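Thread: collision padding, attached objects and a planner that was right all along
Posted by Ngan-ling Ng, October
Print this page | E-mail this page

1/ A long one on planning scene bookkeeping for two-arm work. Most of the failures I logged this month were filed under "planner". Most of them belonged to the scene model.

2/ Background for new followers: I look after the motion side of Stikine, our task layer. It takes a goal such as "hold bottle, turn cap", asks Drelard for a joint path for both arms, and hands the result to the controller. Drelard is the sampling planner we keep in-house at Drollthorpe.

3/ The complaint from the bench was that Drelard gave up on short moves. Approach with the second arm, a few centimetres of travel, no obvious obstacle, and it would run to the timeout and return nothing.

4/ Timeout was set to 2 seconds. Someone had raised it to 30 on a branch. Same answer, later. If a sampler fails at 2 and at 30 with the same start and goal, stop tuning the sampler and check whether the goal state is valid.

5/ It was not valid. The goal put the second hand's fingertip inside the padded volume of the bottle. Every sample near the goal was thrown out, correctly.
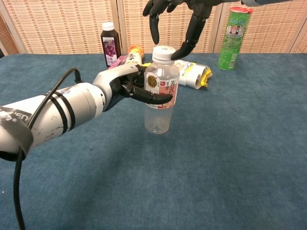 6/ Padding is one number per object in our scene file, and it was written for avoidance. Keep the arms clear of things, plus a margin for camera error. Two hands working on one object break that idea. The left hand has its fingers round the bottle, the other comes down from above with a fingertip at the cap, and both are places the margin says you may not go. The grasping hand was let through by an allowed-contact entry. The second hand had no entry.

7/ So why did it sometimes work? The bottle's pose estimate wandered by a few millimetres between runs. On a lucky run the padded cap sat just below the goal and the plan went through. I spent two afternoons on what I thought was a seeding bug.

8/ First fix, which I don't recommend: allow contact between the second hand and the bottle for the whole task. Plans came back at once. Several of them swept the knuckles through the side of the bottle on the way to the cap. As far as the checker was concerned they were fine.

9/ Second fix, now merged: allowed contact is scoped by link and by phase. For the approach, nothing on the second hand may touch the bottle. For the last 9 mm, the distal link of one finger may touch the cap, and only the cap. Everything else stays padded.

10/ That meant splitting the bottle into two bodies, cap and body, with a fixed joint between them. Cheng wrote the splitter. It cuts the mesh at a height you give it, so it is no use for odd shapes, but it does for anything with a screw cap on top.

11/ Next: attached objects. When a hand closes on something, Stikine attaches it to that wrist so the planner carries it along. We were attaching on "gripper closed". If the perception node published again before the attach went through, the scene held two bottles, one on the wrist and one on the table, overlapping.

12/ The planner's view of this is simple. The start state is in collision, so refuse. The log line said "no path found", which is true and useless. It now prints the two offending bodies and the depth of overlap. I'd put that change ahead of everything else in this thread.

13/ The duplicate is handled by a lock. The attach call takes the object's ID out of the perception set, waits for one clean update, then attaches. It costs a camera frame or so. I can live with that.

14/ Clear plastic is still a nuisance. Depth on a transparent bottle has holes in it, so we fit to the label and the cap and infer the rest from the model. Fingers over the label make that worse. Once the hand has closed I trust the wrist pose over the camera and freeze the estimate – slip is then invisible to us, and I have no good answer for it yet.

15/ Cables. None of our collision models include the cable on the outside of the arm. It is soft and it moves, so I have left it out and restricted wrist roll instead. That is crude. It costs reachable poses, mostly ones I would not have wanted anyway.

16/ Numbers, such as they are. On the cap approach, the replay set had 30 stored starts. Before the change 9 of them planned. After it, all but 2, and those 2 have the elbow against a joint limit, which no amount of scene editing will cure.

17/ Some 6 milliseconds extra per query for the link-level contact lookup. It was less before I added the phase check. There's probably a cache to be had there, but the perception wait is far bigger so I'm leaving it.

18/ Several people have asked if an optimising planner would have avoided all this. It would have pushed the fingertip out of the padding and stopped short of the cap, with a low cost and no error. I prefer the refusal.

19/ Still open: who owns the padding values. They live in the scene file, perception writes to them when confidence drops, and the planner reads them with no record of who changed what. I'd like them versioned per query. Patch is half done – comments welcome on the Stikine tracker, under "padding provenance".

Last updated: October, 16:40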